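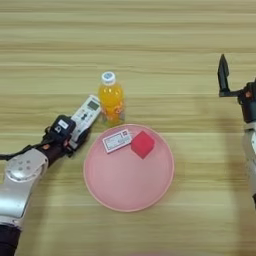 Tabletop clearing with two arms: gallery

Anca Jitaru and Florin Vlad, Cuvwood lab, Bresdale

The work collected on this page tests one question: does a policy trained on teleoperated demonstrations do better when each arm gets its own short history of past commands, or when both arms share one? We call the shared version Pană. The separate version is the baseline and has no name.

Training data came to 336 demonstrations, all recorded on the same table by two operators. Each task asks the arms to move small household items onto a plate or away from it. Item positions are changed between episodes; the plate color and the table are not. Commands are logged through Dratico, our in-house recorder, and replayed once before an episode is accepted.

Remote control, left arm. The item is long and thin, so the grasp point matters more than it does for a cube. With the remote held at a diagonal, its upper end comes very close to the drink bottle, and the wrist camera gives little help in judging the gap. Clearance to upright items is scored separately from task success.

Plate contents. A red cube and a small flat package sit together near the upper rim, with the cube slightly over one end of the package. Overlaps of this kind are kept in the data. A policy that has only seen well-spaced items tends to push the lower one when it reaches for the upper one.

Right arm. Open gripper, no item. Idle behavior is part of the evaluation – an arm without a job should stay clear of the other arm's path and hold still.

Result so far. Over 12 test layouts, the shared history finished 7 and the baseline finished 2. The gain is mostly in layouts where one arm has to wait. For single-arm layouts we see no difference worth reporting, and the number of layouts is too small to rank the two versions by item type.

Known limits: one table, one lighting setup, no soft items. A second round with a different plate is planned for September. Questions on the recording format go to Florin Vlad; questions on training go to Anca Jitaru.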